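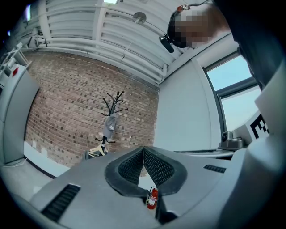
Zanstead, 18th September

ok so I finally did the thing and went through our whole apartment for fire safety stuff. Took me all evening!

2 Comments

Smoke alarm in the hall was dead. DEAD. Battery had been in there since we moved in, I'm pretty sure (yes I know, yell at me)

Grigoris Tzanetos from downstairs says he tests his every month and vacuums the dust off it too?? Didn't know you could do that

Also the stove extinguisher expired in June. New one's coming from Margaritis Hardware, and I'm hanging it by the door, away from the burners

Next up: the dryer vent. Wish me luck, I'm scared of what's in there

234 Likes 2 Shares

We use cookies to improve your experience. Accept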